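토마토 모종 앞에서 또 무너졌습니다

올해는 진짜로 상추만 키우겠다고 했는데, 그 말을 한 게 3월이었고 지금 우리 집에는 방울토마토가 있고 바질이 있고 이름표가 지워져서 고추인지 파프리카인지 모를 무언가도 있습니다. 베란다 농사 두 번째 해, 시작합니다!
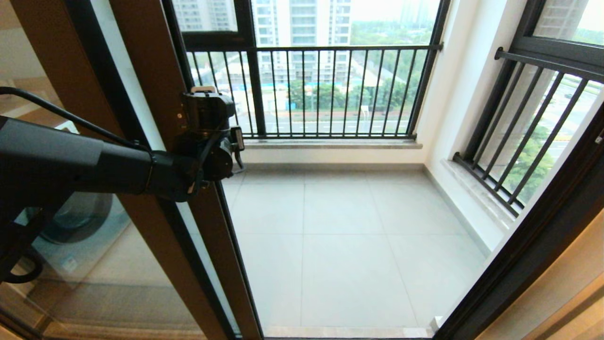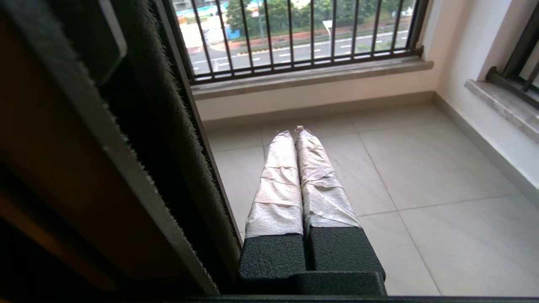 드럴트사이드(Drultside)에서, 5월

작년 이야기를 조금 하고 가야 할 것 같아요. 작년 이맘때 저는 토마토를 씨앗부터 키우겠다고 달걀판에 흙을 채워 놓고 하루에도 몇 번씩 들여다봤거든요. 싹은 정말 잘 났어요. 너무 잘 나서 하나도 솎지를 못했고, 손가락만 한 것들이 서로 햇빛을 보겠다고 목을 빼더니 국수 가닥처럼 길쭉해져서 어느 날 아침에 다 같이 누워 있더라고요. 웃자람이라는 단어를 그날 배웠습니다. 발음은 참 명랑한데 뜻은 전혀 그렇지가 않아요.

그래서 올해는 모종을 샀습니다. 시장 끝에 있는 줄터(Zulter) 원예라는 가게인데, 간판은 작고 안은 깊고, 들어가면 흙냄새가 훅 끼쳐요. 저는 이 냄새에 약합니다. 방울토마토 모종이 한 포기에 2000원이었어요. 2000원이면 커피 반 잔도 안 되는 돈인데 여름 내내 토마토를 준다니, 계산대 앞에서 이런 생각을 하면 안 됩니다. 하나만 사려던 사람이 네 포기를 들고 나오게 되거든요. (흙이랑 화분이랑 지지대 값은 이 계산에 안 들어가 있어요. 굳이 넣지 않으려고요.)

모종 고르는 법은 안나푸르나 셰티 씨한테 배웠어요. 같은 동 위층에 사시는데, 작년에 제 국수 가닥 토마토를 보시고 한참 말이 없으시더니 올해는 시장에 아예 같이 가 주셨어요. 키 큰 걸 고르지 말고 줄기 굵은 걸 고를 것. 잎 뒷면을 꼭 뒤집어 볼 것. 꽃이 벌써 활짝 핀 건 예뻐도 내려놓을 것. 그러고는 정작 본인은 꽃이 활짝 핀 걸 사셨습니다. 예뻐서 못 참겠다고 하시더라고요. 저 그때 이분이 정말 좋아졌어요.

옮겨심기는 저녁 무렵에 했어요. 한낮에 하면 모종이 힘들어한다는 글을 어디서 읽었는데, 사실 제가 한낮에 쪼그려 앉는 게 싫기도 했고요. 토마토는 깊게 심어도 된다는 게 저는 아직도 신기합니다. 아래쪽 잎을 떼고 줄기를 흙에 푹 묻으면 묻힌 줄기에서 뿌리가 또 나온대요. 줄기였던 게 뿌리가 된다니! 심으면서 식구들한테 이 얘기를 두 번 했고 두 번째에는 아무도 대답을 안 했습니다.

심고 나서 사흘은 좀 무서웠어요. 잎이 축 처져서 또 망했나 싶었는데 나흘째 되는 아침에 보니까 꼭대기 잎이 고개를 딱 들고 있었어요. 그 뒤로는 하루가 다르게 큽니다. 저녁에 본 키랑 아침에 본 키가 달라요. 과장이 아니라 지지대에 연필로 표시를 해 뒀는데 진짜로 달라요.

물 주기는 여전히 어려워요. 책에는 겉흙이 마르면 주라고 쓰여 있는데, 그 겉흙이라는 게 어디까지가 겉인지 아시는 분? 저는 손가락을 한 마디 찔러 보고 보송하면 줍니다. 한번 줄 때는 화분 밑으로 물이 빠질 때까지 듬뿍 줘요. 작년에는 매일 조금씩 줬는데 뿌리한테는 그게 감질나는 일이었던 모양이에요. 물뿌리개 주둥이는 빼고 흙 쪽에 바로 붓습니다. 잎에 물이 자꾸 닿으면 병이 오기 쉽다고 해서요.

바람 이야기도 해야겠다. 아파트에서 키우면 햇빛만 생각하게 되는데 저는 올해 바람이 이렇게 중요한 줄 처음 알았어요. 꽃은 피는데 열매가 안 맺힌다고 작년 가을에 동호회 게시판에 하소연을 했더니, 부시시웨 람퍼사드 님이 댓글로 아침마다 꽃대를 손가락으로 톡톡 쳐 주라고 알려 주셨거든요. 토마토는 꽃 하나에 암술 수술이 다 있어서 살짝 흔들려 주기만 하면 된다고요. 그때는 이미 철이 지나서 써먹지를 못했는데 올해는 첫 꽃이 피자마자 톡톡 치고 있습니다. 아침에 일어나서 물 한 잔 마시고, 창문 열고, 톡톡. 요즘 제 하루는 이렇게 시작해요.

곁순 따기도 빼놓을 수 없어요. 원줄기랑 잎 사이 겨드랑이에서 삐죽 나오는 애들을 따 줘야 하는데, 처음에는 멀쩡한 걸 뜯는 게 미안해서 손이 안 나갔어요. 그런데 따는 순간 손끝에 토마토 냄새가 확 배거든요. 열매 냄새 말고 풀 냄새 같기도 하고 쌉싸름하기도 한, 할머니 댁 텃밭에서 맡던 바로 그 냄새예요. 손을 씻어도 한동안 남아 있어요. 저는 이것 때문에 곁순 따는 날이 기다려집니다. 딴 곁순은 물컵에 꽂아 뒀는데 5일 만에 하얀 뿌리가 났어요. 버릴 수가 없잖아요. 화분이 하나 더 늘었습니다.

바질은 반대로 자꾸 따 줘야 풍성해진다고 해서 신나게 따고 있어요. 위에서 똑 자르면 양옆으로 가지가 두 개 나오고, 그걸 또 자르면 또 갈라지고. 어제는 딴 바질을 다져서 달걀말이에 넣어 봤는데 생각보다 훨씬 괜찮았어요. 치즈를 같이 넣으면 더 좋습니다. 국수에 넣는 건 추천 안 해요. 멸치 육수랑은 영 안 친하더라고요.

정체불명의 그 화분은 아직도 정체불명입니다. 하얀 꽃이 필 것 같은 봉오리가 하나 올라왔는데 고추도 파프리카도 꽃이 하얗다면서요. 안나푸르나 씨는 고추라고 하시고 저는 파프리카에 걸었어요. 지는 사람이 팥빙수를 사기로 했습니다.

아, 진딧물. 왔습니다. 바질 말고 꼭 그 정체불명 화분에만 왔어요. 처음 발견했을 때는 소리를 좀 질렀고, 지금은 넓은 테이프를 손가락에 거꾸로 감아서 콕콕 찍어 냅니다. 난황유라는 것도 만들어 볼까 하고 노른자랑 식용유까지 꺼내 놨다가 배가 고파서 그냥 볶음밥을 해 먹었어요. 다음 주에는 꼭 만들어 볼게요. 써 보신 분 계시면 비율 좀 알려 주세요, 글마다 숫자가 다 달라서 어느 걸 믿어야 할지 모르겠어요.

지금 제일 아래 꽃송이에는 초록색 구슬 같은 게 달려 있어요. 제일 큰 게 콩알만 하고 나머지는 더 작아요. 빨갛게 되려면 한참 남았는데 벌써 첫 토마토를 누가 먹을지로 식구들끼리 신경전입니다. 저는 톡톡 친 사람이 먹어야 한다는 입장이고요.

다음 글에는 지지대 묶는 끈 얘기를 쓸게요. 빵 봉지 묶는 철사부터 헌 스타킹까지 다 써 봤는데 할 말이 꽤 많습니다.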